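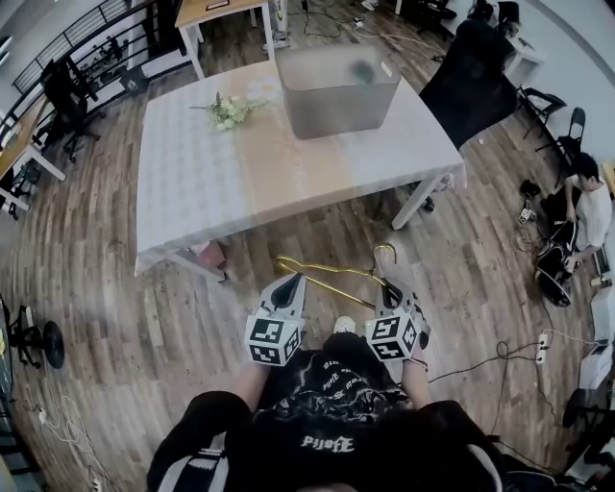 2023-10-01

OK quick one tonight, I have 30 minutes before I need to be in the shower and then in bed. The room update. I know, I know, I promised it in July.

So the big thing is the hangers. I finally gave up on the plastic ones. Every one of them had that stretched out look, and the sweaters kept sliding off one shoulder and ending up in a heap on the closet floor. Ordered the thin gold metal kind from Drollham. They look so much nicer than I thought they would?? Very skinny. You can fit way more on the rail. Downside — they catch on each other like crazy, and when you pull one out its neighbor comes too and hits the floor. Metal on wood planks. The sound. My downstairs neighbor must love me.

Also they're useless for anything with a wide neck. Tank tops just fall straight through. I've been folding those instead, which brings me to the box.

The box is a big see-through gray one, plastic, lives on the table right now becuase I haven't decided where it goes. Plan was under the table. Then I thought no, my feet. Then on top of the closet, but I can't reach up there without a chair and I'm not standing on anything with wheels again, ask me how I know. So it sits on the tablecloth and I keep moving it six inches when I need to write something down.

Things that are supposed to go in it:

summer tanks
the two scarves I never wear
swimsuit
extension cord (no idea, it just needs a home)
spare tablecloth

Speaking of. Tablecloth is the pale one, white and beige, you can barely see there's a pattern. I went back and forth on this forever. The other option was a dark green from Moradi and it was gorgeous but every crumb would show. This one hides crumbs. It does not hide tea. I have a whole method now, cold water first, dish soap, leave it, don't rub. Rubbing made a ring the first time and I had to turn the cloth around so the ring faced the wall.

The flowers were from Nasrin Mohammadi, who came over to help me move stuff and would not come empty handed. White and yellow with lots of green. I don't own a vase. They've just been lying on the table while I go looking for a jar, and the only jar I have is full of rice. If anybody has a good cheap vase recommendation please leave it in the comments, nothing tall, I knock tall things over.

Chairs. Too many chairs. There's the black office one with the mesh back which I love and will defend. It's tall, it holds my neck up, it lets air through. I paid 60 for it second hand and the guy even carried it to the car. Then the folding chairs, black, thin metal legs, they stay against the wall and come out when people eat here. They are not comfortable past one movie. I've been looking at cushions for them but the Ostex ones slide (friend has them) and the tie-on ones look like a grandma's kitchen, which, maybe I'm fine with that? Undecided.

And the little white desk in the corner is staying. I had it listed for a week, got 177 views and one message asking if it was free. It was not free. So now it's a desk again. I might use it for sewing, or it might turn into the place where mail goes to die.

Floor: still obsessed with the floor. It's the brown wood-grain and it makes even a half finished room look warm. Needs a sweep more or less constantly, hair and lint show up the second the sun's on it. Someone told me to get a rug. I looked at one at Hoteck, it was 500, I put my hand on it, I walked away. No rug. Socks are fine.

What's left to do:

- find the box a spot, seriously
- vase
- pick up the stuff that has rolled under the table, there is always something under the table
- felt pads on the table legs before I scratch the planks any worse
- get rid of the old plastic hangers. Does anyone take those?? The thrift store by me said no thank you

Oh and several of you asked about closet order. I do it by length, long things on the left going down to short on the right, then the space under the short stuff is for shoes. Color order lasted me four days. By length I can keep up even when I'm tired, and I'm tired a lot latley.

OK shower. Will post the closet properly once the rail is done, and I want to write about the sewing thing too but I need to find my good scissors first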